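Wamley Help > Manipulation > Control and planning

Gripper opens too late when policy runs on the arm, but is fine in replay

Asked in September, 2 accepted edits, viewed 2255 times

Hello all. I will try to give every detail that can be important, please excuse me if it is long.

I have a small tabletop arm with position controlled servos and a two-finger gripper. The work area is a toy kitchen with cooktop, sink and counter. The task is simple to say: take the block, bring it to the pot, release it in the pot. I recorded demonstrations by teleoperation with Ornalow, and I trained a policy which predicts chunks of actions. One action is six joint targets and one gripper target. The control loop runs at 18 Hz.

When I replay a recorded demonstration directly, without the policy, everything goes well. The block falls in the pot almost each time. When I run the trained policy, the arm makes a nice movement to the pot, but the gripper opens when the arm is already going back. So the block lands on the cooktop or hits the outside of the pot.

What I checked until now:

The gripper calibration. I ran it again two times and the open and closed values are the same as before.

The camera time stamps. They are increasing and I do not see missing images in the log.

The normalization values. The policy loads the same file that was written in training.

A different block. I tried the yellow one also, and the result is the same.

Here are the settings which I think are related:

control_rate: 18
chunk_size: 19
execute_steps: 19
smoothing: true
smoothing_alpha: 0.2
smoothing_channels: all
blocking_inference: true

During one chunk the movement is smooth. Between two chunks there is a small stop, which I can hear better than I can see. I do not know if this stop is part of the same problem.

My question: is it the policy which learned the wrong time for opening, or is it something in the execution? I would like to know before I record more demonstrations, because this takes me a complete evening for each set. If somebody has a method to separate these two cases, I will be thankful.

Doğukan Soylu

Comments on the question

kelp_router: Which smoothing code is it, the one from Ornalow or your own?

Doğukan Soylu: It is the one from Ornalow, only I changed alpha. The default was 0.6 and the arm was shaking, so I made it lower.

kelp_router: OK. That is quite a low number.

3 answers

Answer by pm_halvor

You need more data. With a small set of demonstrations the gripper is always the worst part. Record more and train longer, it solved my case.

Comments

Doğukan Soylu: Thank you. Did your gripper also open late, or did it open at random moments? In my case it is always late and never early.

pm_halvor: I don't remember, it was just bad.

Answer by teodrift (accepted)

I had nearly the same problem with a different arm, so I will write the method which I used. English is not my first language either, so ask me if something is not clear.

Your replay is good, but please check if the replay goes through the smoothing filter. In Ornalow the replay command sends the recorded targets directly to the servo driver. The filter is only in the policy runner. So your replay test says that the servos and the calibration are fine, and it says nothing about the filter.

Now look at your numbers. The filter is the usual one:

filtered = alpha * new + (1 - alpha) * previous

With alpha 0.2, after one step you have 20 percent of the change. After three steps you have a little less than half. To reach 90 percent you need 11 steps, and at 18 Hz this is 0.6 seconds. For the arm joints you do not notice it so much, because their targets change slowly. The gripper target is different. It jumps from closed to open in one or two steps, and the filter makes a long ramp from this jump. If the fingers must travel some distance before the block is free, the arm has time to leave.

The joints are delayed by the same filter, so you could say that everything is late together and there is no problem. I thought so too. But a slow ramp and a jump do not suffer in the same way, and also your filter is possibly reset at each chunk. See step 4.

I would do it in this order:

1. Log three things at every control step: the raw gripper value from the policy, the value after the filter, and the measured position of the gripper. Write the joint values too. Use one clock for all of them. If you use the clock of the camera process for one and the clock of the control process for another, you will look for a delay which does not exist.

2. Hold the gripper closed on the block near the pot and command it to open, with the arm standing still. My own setup at this step is in the photo, with the green block between the fingers and the saucepan on the cooktop. Do it one time with the filter and one time without. In the plot, measure the time from the command to the moment when the measured position passes the halfway value. This gives you the delay of the filter and the delay of the servo separately.
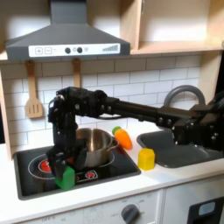

3. Run the policy with the gripper channel outside of the filter. Keep the filter for the joints, so that the shaking does not come back. In the settings it should be possible to write the channel numbers in place of "all":

smoothing_channels: 0,1,2,3,4,5

If your version does not accept a list, change it in the runner:

out[:6] = alpha * new[:6] + (1 - alpha) * prev[:6]
out[6] = new[6]
prev = out.copy()

Do not forget the copy. I forgot it, and then prev and out were the same array and the filter did strange things.

4. Look at the border between chunks. You execute 19 steps from a chunk of 19, so the last actions are predicted from an image which is already more than one second old. Also, your inference is blocking, and this explains the small stop that you hear. Check what happens with prev at this moment. In the version I had, the runner made prev from the measured joints at each new chunk, but for the gripper it kept the last filtered value. Then arm and gripper are not delayed by the same amount any more.

5. Reduce execute_steps to about the half of the chunk, and ask for the next chunk before the present one is finished. When the new chunk arrives, throw away the actions for the time that has already passed. This is important. If you start the new chunk from its first action, you put the same delay in again through another door.

To answer your real question, how to separate policy from execution: use the raw value from step 1. Take a recorded demonstration, give its images and joint states to the policy offline, and draw the predicted gripper target above the recorded one. If the raw prediction opens at the correct time, the policy is innocent and you should not record anything. If the raw prediction is late also offline, then look in your data set, for example whether the gripper column is shifted against the images.

One more point. A closed gripper on a block does not reach the closed target, it stays where the block stops it. If you save the measured position as the action, the policy learns a much weaker "close" than your hand commanded. Save the commanded value. This does not cause late opening but it can cause weak holding, and people often have both.

Comments

Doğukan Soylu: Thank you very much for this answer. I did steps 1 to 3. The raw gripper value was at the correct time, both offline and on the arm. After the filter it was late. When I took the gripper out of the filter, the block went in the pot in most of the trials. I did not do step 5 yet, so the small stop is still there.

teodrift: Good. When you do step 5, put a limit on how far one joint target can jump between two steps. Two chunks do not agree perfectly and the arm can make a sharp movement at the change.

Doğukan Soylu: I understand. Should I blend the two chunks or only limit?

teodrift: Limit first. Blending is nice for the joints, but again please do not blend the gripper. The average of open and closed is half open, and you know already what this does.

fennimore_b: The list syntax for smoothing_channels works for me, but without spaces after the commas. With spaces it silently goes back to "all".

Answer by r_ostrava

I agree with the accepted answer, I only add something for people who come with a Kauppinen driver. There the driver has its own speed limit for the gripper, separate from the arm. It is stored in the servo and it stays after you switch off the power. I removed all filters in my software and the fingers were still slow, and the reason was this limit, which another program had written months before.

Read the value from the servo before you change any code. Prilton has a tool for this, but a short script with the driver library is enough. If you raise the limit, do it in small steps and with no object in the fingers, and look at the current. On my gripper the full speed made the servo hot after one hour of tests.

Comments

kelp_router: Can confirm for the older driver. I have not tested the new one.

Doğukan Soylu: I read the value, in my case there was no limit. But it is good to know, I will add it to my check before recording.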